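Travby shed build, ticket 777
Arm stops short of the box in the sim
Opened by: Rukhsana Baloch
Status: open, waiting on reply

Hi Puspita, sorry for another one, and thank you again for sorting out the Murkorwood licence for me! I've got the arm loaded into our sim of the shed bench, and it's very nearly behaving itself, but every time I send it to the box it pulls up 70 mm early and sits there (no error, no warning, it just seems quite content).

Tried so far
Reloaded the joint limits from your file. Same result.
Dropped the speed to 175, then put it back to 900. No change in colour on the status bar either way.
Swapped the base offset sign, which was a bad idea, so I swapped it back.

Room view and gripper view, both from the sim:
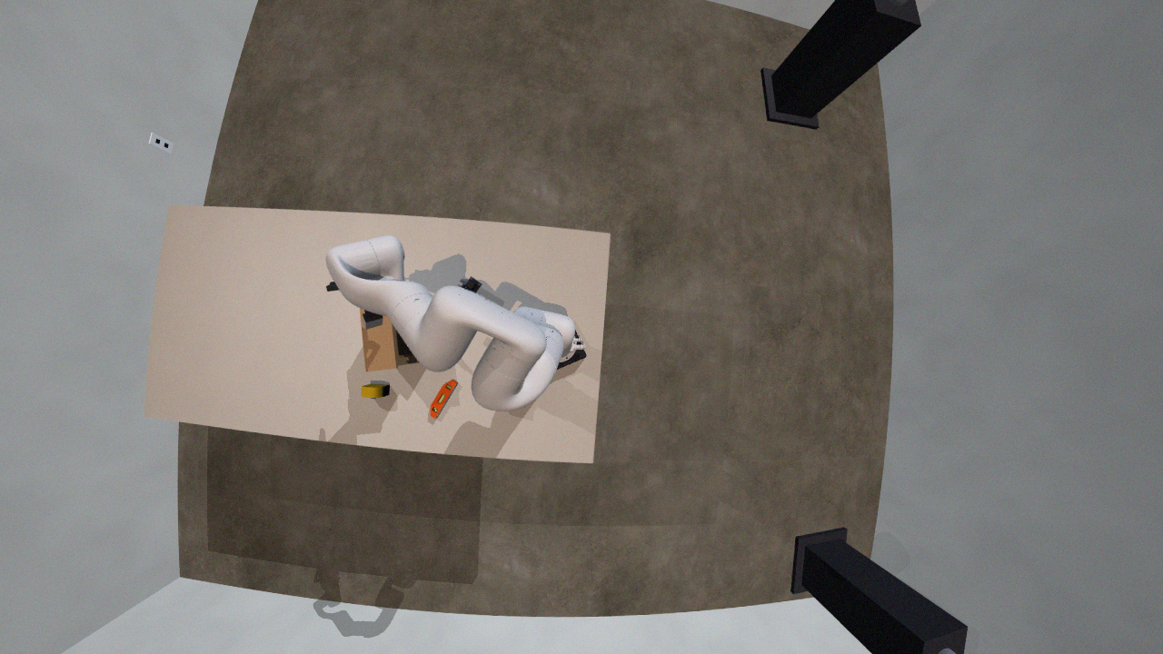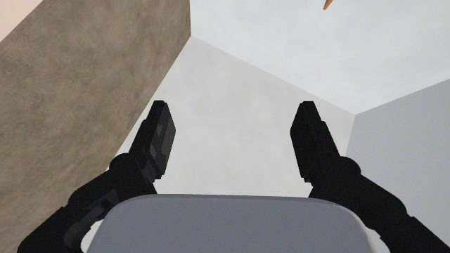 Reply from Puspita Saragih
No bother at all, I love these. My guess is the tool length is being added twice, once in the arm file and once in your bench file. Could you zero the bench one, favouring the arm file for now, and send me the log after? I'm around until 9 pm.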